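Shuffleboard court: discs slow down towards the far end

Posted in Courts and Equipment

Skundeck
Posted Tuesday, May 19, 2026

We have two outdoor courts, concrete, coated with an acrylic paint three seasons ago. Court 1 plays as it always did. On Court 2 the discs travel normally to the far dead line, then lose pace well before the 7s and 8s. The effect is the same with three sets of discs, so I have ruled those out. It only occurs in one direction. Playing back from the foot to the head, pace is normal once the disc is past the first few feet.

Court 2 is swept and dusted with beads before each session. It was washed in November with a mild detergent and a deck brush, then left covered. We have a quote of 2368 for stripping and recoating both courts, and the club would prefer not to spend that if the cause is local. Is there a way to tell residue from worn paint before we commit?

Rodica Avram
Detergent film is the first thing to check. It dries clear and the beads clump on it. Wipe a white cloth, damp with plain water, over a patch of the far triangle, let the patch dry fully, then apply beads to it by hand and push a disc across. If the disc speeds up on the cleaned patch, the paint is sound and the court needs rinsing. Do the same on Court 1 as a control.

If there is no change, look at the coating in low sun. Worn acrylic goes matt in the traffic area and the concrete texture starts to show through. A local recoat of the scoring area is possible, but the join must fall outside the line of play – otherwise you exchange one slow spot for another.

Rinse with clean water at least twice, working from the centre to the ends, and squeegee off each time. Do not let it dry in puddles. Wear gloves if you go on to use a stripper, and check them against the data sheet for the product.

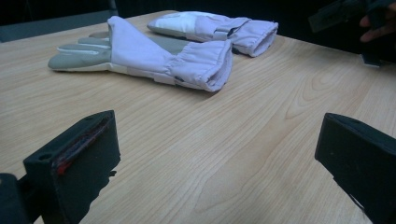
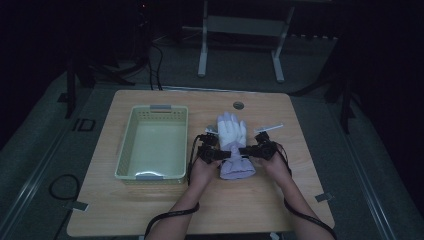 Work gloves on the table.

We recoated one end of one court two years ago and the materials came to 399. That did not include the line paint.

Graren
Had this. It was the beads. Someone had bought a different grade. Went back to the old ones and it was fine.

Skarphéðinn Ketilsson
The one-way effect suggests checking the level as well. A slab that has lifted slightly at a joint will slow a disc going up and do little you would notice coming back. Lay a long straight edge across the joint nearest the far dead line and try a feeler gauge beneath it, then repeat at 2 or 3 places across the width. Grinding comes before any coating work, so I would do this before accepting the quote.

I would also ask when the cover was last cleaned on its underside. Ours held a layer of fine grit which transferred to the court each time it was rolled out – always at the same end.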